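Build the Slow Robot First

There is a kind of robot project that gets a lot of love online, and it's the one that does a backflip or folds a shirt in eight seconds. I enjoy those as much as anyone. But I've spent most of this spring at a shared workshop in Gromton with a pair of hand-held grippers, and I've come around to the opinion that home builders ought to begin with the dullest machine they can stand. Ours sorts small parts. We call it Prellel, and I'm very fond of it.

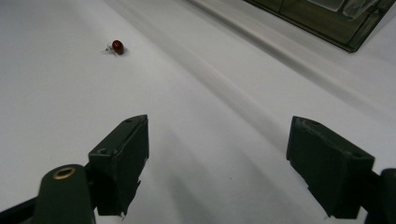 When you hold a gripper in your own fist and try to pick up something tiny, you learn where your design is bad within a minute or two. The fingers you were so proud of on the screen turn out too thick at the tip. Your wrist wants to roll and the mount won't let it. I had read plenty about compliance and grip force before I started, and I'd have told you I understood it (I did not!). My old habit was to wire up the motors first and then spend 60 evenings wondering what was wrong.

I know the objection, which is that a hand tool isn't a robot. Fair enough, and a friend at the next bench makes it every time we share a pot of coffee. Still, the arm that comes later can only be as good as the fingers on the end of it, and a motor is an expensive way to find out you've drawn the wrong finger.
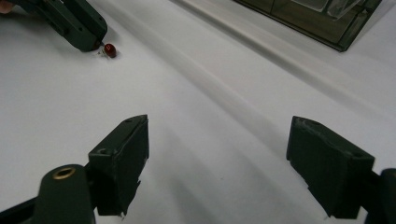
The case for ordinary furniture

By Randen Morris
Filed under Workshop Life – 23 comments

I'd also argue for practicing on the things you already own. It is tempting to print a perfect little tray with perfect little ramps, and then your gripper works beautifully with that tray and nothing else in the world.
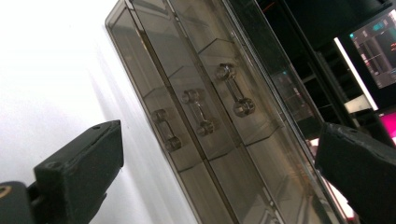
Posted by Randen Morris, Gromton, May
1,619 reads

A plastic drawer organizer makes a much better teacher. Clear handles with round knobs are slippery customers, and see-through plastic gives a camera a hard time as well, with all those highlights and layers showing through each other. If your fingers can manage a drawer like that, they can probably manage a kitchen cupboard, and then you're getting somewhere useful.

So my advice, for whatever it's worth from a person with glue on both sleeves, is to pick a boring job and stay with it longer than feels reasonable. Let the fingers get scuffed. Redraw them and print another pair – plastic is cheap, and the evenings are pleasant when there's company. We'll be starting on the motorized wrist next, and I expect to be wrong about a good deal of that too.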